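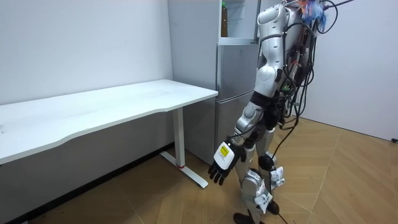 Ewan Ogilvie wanted to know how anyone can count an animal that hides all day. Good question. Wildlife scientists do it by sorting, measuring and a bit of math.

Take the marsh toads at Drelcombe. They are brown, they stay under the mud, and most people who live nearby have never seen one. In February, a team caught 199 toads at night. Each toad has its own pattern of belly spots, so the team drew the pattern and let the toad go.

A few nights later they went back and caught more. Some had spots they already knew. Others were new. If most are old friends, the whole group is probably small. If most are strangers, there must be many more toads out there.

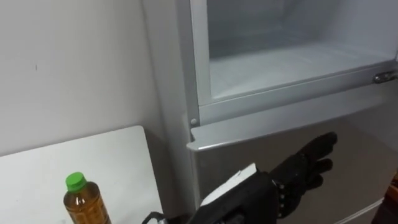

A bottle of amber-brown liquid with a green cap, next to a refrigerator.

The team did this on six nights. Their answer was 391 toads. The year before it was 370, so the group may be growing. One more year of counting will help them be sure.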